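Speaker notes: Budgeting for the second station
Leobardo Bañuelos, planning session, Lendville

Slide 1. Title only. Thank the hosts. Say up front that I will talk about money and lead times, and that the software people have their own slot after lunch.

Slide 2. What we do now. Small parcels tied with string, opened by hand with scissors, string goes in a bin. It is slow work and we want the arm to take it over. Before it can, we need recordings of people doing it, and the recording gear is a budget line of its own. Last year we left it out.

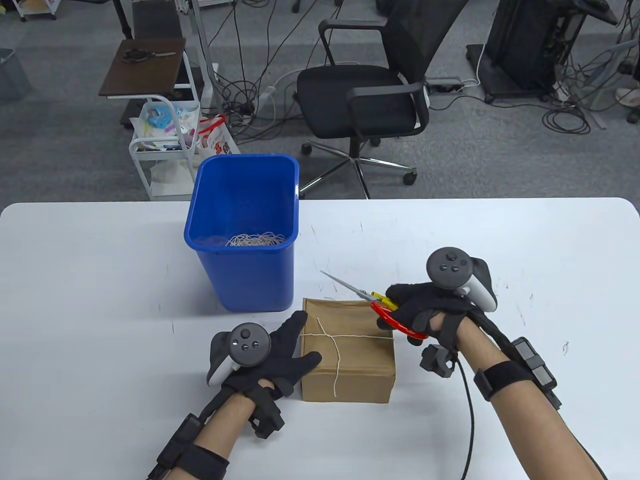 Slide 3. Three lines people forget. Spare straps and gloves, because they are the first things to wear out. Cables, and someone's time to route them. Consumables: we go through up to 200 boxes in a week, plus string. Barrera quoted us for the boxes. Trostent would not quote under a full pallet, so ask early.

Slide 4. Buy or lease. We leased the first arm for 7 months. Read the return terms out loud here. If anyone asks about the bigger model, the answer is that it needs its own floor anchors and the Vutthorpe building does not allow them.

Slide 5. The table. Pause on this one. A station needs a plain table with room for the box, the bin and both hands, and clear floor behind it. Measure before ordering. Ours had to be moved once already and that cost a day. 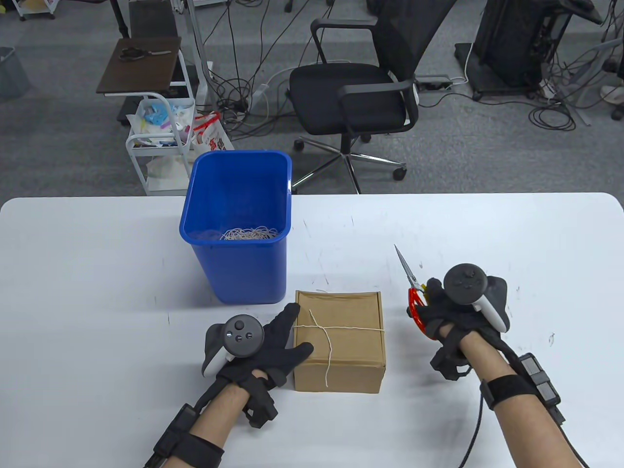 LENDVILLE, June 7, 2021

Slide 6. Schedule. Order the grippers first, they take the longest. Scissors are a question: do we buy a cutting tool made for the arm, or have it hold ordinary ones? I have budgeted for both and expect to drop one by November.

Slide 7. What I am asking for. Approval for the second station, with four weeks of operator time included. Do not split those two. Last time the hardware was approved alone and sat in its crate.

Leave the totals on screen for questions. Printed copies are in the blue folder, back page has the supplier contacts.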